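Home Opinion Workshop Kitchen Archive About

Can a machine do the chores yet?

Reading time: 5 minutes

My mother picked over dried beans every week of my childhood. She poured them on a plate, pushed them around with one finger, took out the stones and the split ones, and tipped the rest into a pot. She could do it while talking on the phone. I mention it because I have spent the spring reading claims that household robots are ready to buy, and none of them mention beans.

My view is that they are not ready, and that the reason is mostly in the hands. I run a small packing room for a mail-order firm called Skodis. We send out dry goods, kitchen hardware and spare parts in mixed boxes. We have nine people on the floor and one conveyor. In May a salesman came to us from a company named Nullo with a brochure for a two-armed machine. The brochure had 114 pages. It showed the machine folding a towel, loading a rack and carrying a tray. I asked him if it could tip lentils from a dish into a bag without losing any, then wipe the dish. He said that was on the roadmap.

I don't blame him. A towel is a forgiving thing. If you fold it badly you still have a folded towel. Small round food is different. It rolls, it sticks to a damp finger, it hides under a rim. A dish has to be tilted enough to move what is on it and no further, and the right amount changes as the load shifts. A person feels this through the plate. Most machines I have seen working feel very little, and make up for it by going slowly.

Ryota Yagi, who used to run our conveyor and now repairs packing equipment in Clerkstead, disagrees with me on this. He says touch is overrated and that good cameras will do most of it. He points out that people sort beans mainly by eye. I accept that for the choosing. I don't accept it for the picking up, and the picking up is where our breakages and spills come from.

What everyone in the trade does seem to agree on is that the machines will learn from people doing the work. Somebody has to move the beans first, with trackers on, many times over.

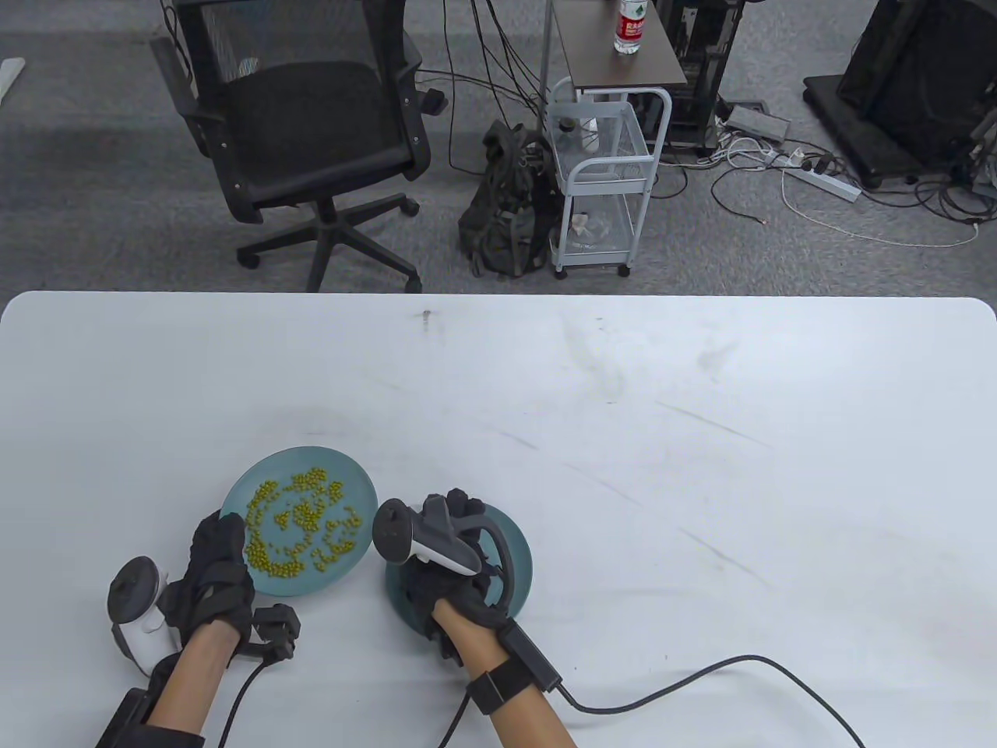
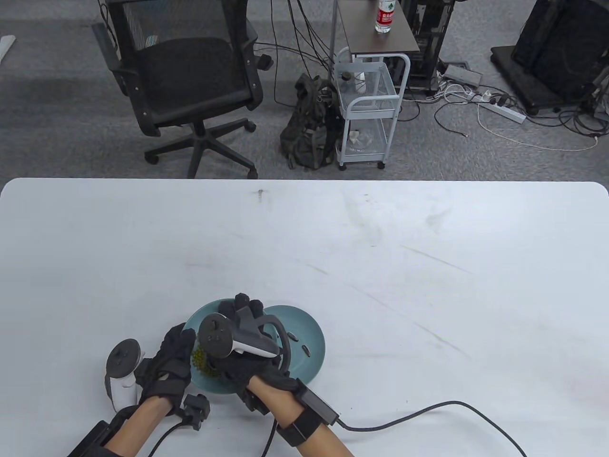
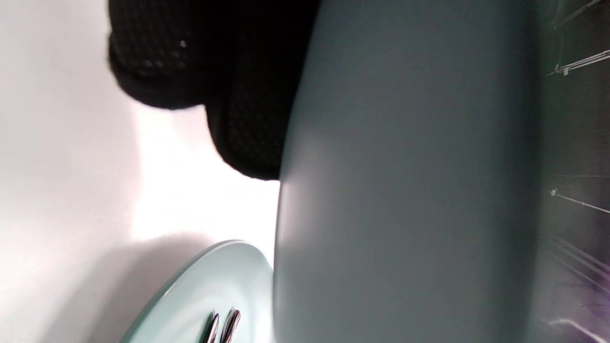 What counts as a chore

Look at how small the job is. Beans and a plate. A child of six can be put to it and will be bored within minutes. Yet it takes two hands that do different things at the same time, one minding the plate while the other minds what is on it. That is true of a great many chores. Peeling, buttering, threading a needle, taking a lid off a jar, putting a washer on a bolt. One hand holds and the other works, and every so often they trade.

On our shop floor it is the same. The jobs that went to machines long ago were the ones where holding could be done by a clamp. Our tape machine has a clamp. So does the labeler, a Coşkun that is older than some of my staff and still runs every day. Nobody calls them robots, but they are the automation that paid for itself. They work because every box comes to them square and facing the same way. The jobs that stayed with people are the ones where each item arrives differently.

A home is worse than a shop floor in this respect. There is no square box anywhere in it. The dishes don't match, the drawer sticks, and someone has left a cup where a cup doesn't belong. I can train a new packer in three days because I can set up the bench for them. You can't set up a whole kitchen for a machine and still want to live in it.

The money side

There is also the plain question of what it would cost. When I worked out the Nullo machine for our own floor, I took our mixed-box orders for one month. There were 415 of them that had some loose dry goods inside. I asked what share the machine could pack alone, start to finish, with no one standing by. The answer I got was that it would depend on the containers. I then asked what it would do after a spill. It would stop and send an alert, and a person would come over.

So I would pay for the machine and for the person. In a factory with forty lines, one person might look after many machines and the sum could come out fine. With one line it doesn't. In a house it makes even less sense, as the person who gets the alert is the same one who wanted to be rid of the chore.

I do think it will come. The grippers are better than they were when I started looking, and the method of learning from human hands seems sound to me – you can't write down how to push beans around a plate, but you can record it being done. I would expect the dull, repeated parts of shop work to go first, one bench at a time, and kitchens a good while after.

What I object to is the selling of it as finished. If a firm wants me to buy, it can send the machine for a week. I will supply the plates, the lentils and a broom. We have asked Nullo for this twice. The second time they sent another copy of the brochure.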